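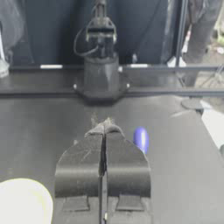
Wunton Water Users Association
Minutes of the October meeting

Called to order at 7:05 p.m. by Jérémie Besnard, chair. Quorum present. Minutes of the previous meeting approved as circulated.

1. Psarras Lane main
Sebastián Arancibia reported that 417 feet of 4-inch pipe remain to be replaced between the pump house and the Monari turnoff. Two valves on that section do not close fully. Stiro has quoted for pipe and fittings; trenching is priced separately. Motion to accept the quote for materials only. Carried, one abstention.

2. Meter readings
Eight meters were not read in the last cycle. Accounts to be billed on prior usage and corrected at the next reading.

3. Backflow testing
Annual test reports are outstanding for the upper zone. Second notice to be mailed with the next bill.

4. Winter shutoff
Seasonal connections to be closed after the final reading. Requests for late service must be in writing.

Action: S. Arancibia to obtain a trenching price and confirm valve sizes.

Adjourned 8:20 p.m.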